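About Flekwood

Flekwood packs and delivers grocery boxes to homes within reach of our depot. Karlijn Van Acker and Joris Hermans started the firm with one van and a rented cold room. We now employ 24 people.

How we use automation

In November we brought robot arms into the packing room. They take on part of the repeated lifting and placing at the tables, which used to fill most of a shift. Packers now spend more of the day checking produce, dealing with swaps and talking to customers.

No jobs were cut. Two packers, Songül Işık and Wouter De Graaf, retrained as cell operators and moved up a pay grade. Shifts are the same length as before, but staff change task every two hours.

Some things are still slow. Leafy vegetables are awkward for a gripper, and orders with small household items mixed in take longer - Songül's team sets these up and steps in when needed.

A pair of arms at a table with a basket of vegetables, a pill organizer in front:

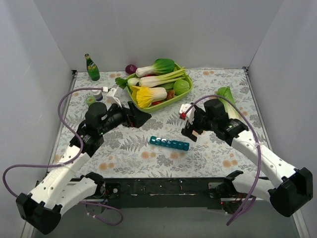 Working here

We take on new packers twice a year. No technical background is needed, and training is paid. Write to Karlijn Timmermans at the depot office.

Page updated 2/26/18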